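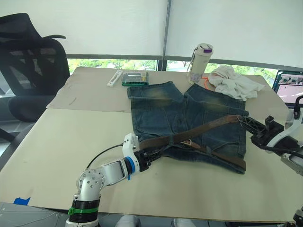
Belted shorts

From the Selarthorpe Clothing Wiki, the household wardrobe reference

Belted shorts are short trousers worn with a belt run through loops on the waistband. Most often denim, but cotton twill and cord versions are common too. The belt may be sold with the shorts or bought on its own. This article covers the shorts, the belt, how the one goes into the other, and care. For long trousers see Jeans. For elastic waists see Drawstring shorts.

Contents
1 Names
2 Parts
3 The belt
4 Threading
5 Sizing
6 Wear and fading
7 Washing and storage
8 Local usage
9 See also

Names

No fixed name. Shops tend to list them under denim shorts and leave the belt to the small print. "Jean shorts" is the older everyday term, "jorts" a joining of the two words, at first a joke and now on price tickets. "Cut-offs" strictly means long jeans that have been shortened with scissors, usually with a raw edge, but the word gets used for factory hemmed pairs as well. Pairs supplied with a belt are sometimes marked "belt incl." or "w/ belt".

Parts

Waistband. A folded strip of cloth, doubled, stitched top and bottom. Takes the strain of the belt. Usually closes at the front with a button or stud.

Belt loops. Narrow strips sewn to the waistband at both ends. Five is the usual number on ordinary pairs, two at the front, one each side towards the hip, one centre back. Some makers put in seven. The centre back loop does most of the work and is the first to go, as a rule, partly from people pulling the shorts up by it. Don't.

Fly. Zip or buttons.

Pockets. Two at the front, curved opening, two patch pockets behind, and often a small coin pocket inside the right front one.

Hem. Turned and stitched, rolled, or left raw. A raw hem frays until it has made a fringe and then slows down. A line of stitching a finger's width up will stop it going further.

Patch. Leather, card or imitation leather, maker's name and size on it. Generally at the back over the right pocket, though small ones turn up in other places, on the front near a pocket for instance.

The belt

A belt for shorts is a strap with a buckle at one end and holes at the other. Leather, webbing, canvas or plaited cord. Brown is the usual colour with blue denim, in any shade from tan to nearly black, black is fine as well. Older advice about matching the belt to the shoes is mostly ignored with shorts.

Width matters more than colour. A belt wider than the loops won't go through at all, and a very narrow one slides up and down inside them and lets the waistband fold over the top. Denim loops are cut tall, so a belt sold as a "jeans belt" will nearly always fit, while one sold for suit trousers will look thin. Check the buckle too. It doesn't have to pass through the loops but it does have to sit between the two front ones.

Parts of the belt, from the buckle end:

Frame, the metal outline of the buckle
Prong, or tongue, the pin that goes in the hole
Keeper, a small fixed loop of leather just behind the buckle that holds the spare end down
Strap
Holes, normally five, the middle one meant to be the wearer's size
Tip, the shaped end, pointed or rounded

Bonded leather is leather scrap glued on a backing. Cheaper, looks fine when new, cracks at the hole in use. Full leather creases there but holds. A cracked belt can't really be repaired, only shortened if the damage is near the buckle and the buckle is on a screw or press stud.

Threading

Can be done worn or laid flat. Flat is easier for a stiff new belt, or for shorts being got ready for a suitcase, a shop display or somebody else to put on.

Laid flat:

Clear a table. Shorts front side up, button and zip done up, waistband pulled straight.
Unroll the belt and take out any twist. Smooth side outwards.
Start with the tip at the front opening. Through the front loop on one side, then the hip loop.
Turn the shorts over or lift the waistband, and go through the back loop or loops.
Other hip loop, other front loop.
Draw through till the buckle comes up to the button.
Fasten loosely on any hole, tip in the keeper.

Which way round is habit. Men's trousers have traditionally been belted so the tip ends up on the wearer's left, women's the other way, and plenty of people of either sort do the opposite and come to no harm. Left-handed wearers often reverse it.

The loop most often missed is the centre back. It shows when the shorts are worn, as a small bulge of cloth above the belt. The other common mistake is a half twist between loops, hard to see in dark leather, easy to feel. Run a thumb along the inside before fastening.
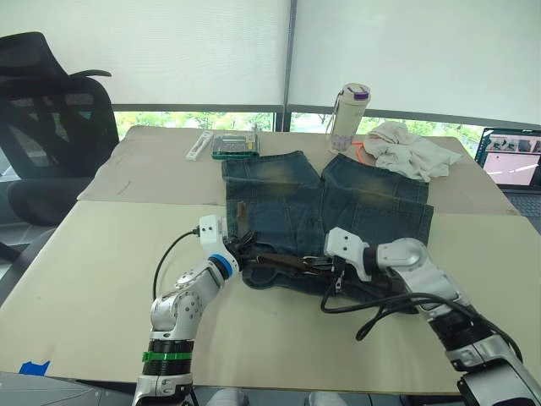
Denim shorts with a dark brown leather belt through the loops, buckle at the waistband.

If the tip won't go in a loop, the loop is probably crushed flat from washing or from being folded. Open it with a finger or the handle of a spoon. Don't cut the tip narrower. For stiff loops on a new pair, one damp wash first usually sorts it.

Taking the belt out is the same in reverse, and should be done from the buckle end. Pulling from the tip drags the buckle into the first loop and can pop the stitching.

Sizing

Shorts go by waist, sometimes waist and inside leg. Belts go by the length from the buckle to the middle hole, or on cheaper ones by total length, or just S, M, L. These don't agree. The usual rule is to buy a belt one size up from the shorts. Shorts worn low on the hip may need two sizes up.

For a belt that is too long: extra holes, made with a hole punch over a bit of scrap wood. Space them the same as the existing ones. A nail will make a hole but an oval ragged one that tears. Heel bars and market stalls will do it while you wait. For a belt that is too short there is no good answer.

Wear and fading

Denim is dyed on the outside of the yarn, with the core left pale, so it lightens wherever it rubs or creases. On shorts the main places are:

Upper thigh, from sitting. Lines fanning out from the crotch are called whiskers. The larger paler area below is the thigh fade.
Pocket edges
Hem
Seat
Waistband under the belt, which stays dark, as the strap covers it, with paler marks on the top and bottom edges
Loops themselves, on the outer face

The seams usualy keep more colour in the dips and lose it on the ridges, giving the ropey look.

Many pairs are sold already faded. The factory does it with sanding, stones, lasers or sprayed bleach, and a yellowish or greenish cast may be put over the pale parts with a tint so they look old and a bit dirty. Tinted patches can change in the wash, often going whiter. Not a fault, though often returned as one.

Colour also comes off on things. New dark denim will mark a pale belt along the inside, light sofas, and white washing. It works the other way with some dyed belts in hot weather, a brown line on the waistband. Soap and cold water while fresh. Old marks rarely shift.

Washing and storage

Take the belt out. Always. Leather goes hard in the wash, the buckle knocks the drum, and the dye gets on everything.

Shorts inside out, zip up, cool wash, with other darks. Line dry from the waistband, out of strong sun if the colour matters. Tumble drying shrinks the waist more than the leg. Iron inside out if at all, and straighten the loops while damp, it saves trouble later.

Belt: wipe with a damp cloth, dry flat away from the radiator, a little leather cream once or twice a year. Hang by the buckle, or roll loosely with the buckle on the outside. A belt left for months in a tight roll keeps the curl, and a belt left in shorts folded in half gets a crease in it at the back.

For packing, lay the shorts flat and fold one leg over the other. The belt goes round the inside edge of the case, or rolled inside a shoe.

Local usage

In Selarthorpe and the villages out towards Gimurton, belted shorts are "strappers", mostly among people who left school before 2000. Thought to come from the Skodden works, which made twill walking shorts with a webbing belt sewn in at the back loop so it couldn't be lost. Style 346 was the school version, grey. Style 2310 was the same cut in denim with a separate leather belt, and is the one still found in charity shops. Sewn-in belts wore out before the shorts did and had to be unpicked, the likely reason they were dropped. [citation needed]

The buckles on the later Skodden belts are stamped Hofstetter on the reverse. Hofstetter supplied them on cards of 10 for home repair, and odd cards come up at the Gimurton market, usually in October when the stalls clear out summer stock. They fit most straps of jeans width. The prong is soft and bends back by hand, so a replacment can be fitted without tools.

See also

Belt loop
Braces
Coin pocket
Cut-offs
Hems, raw and turned
Jeans
Leather care
Waistband repairs

This article needs more on children's sizes. The section on local usage has no sources. Please add some if you have them.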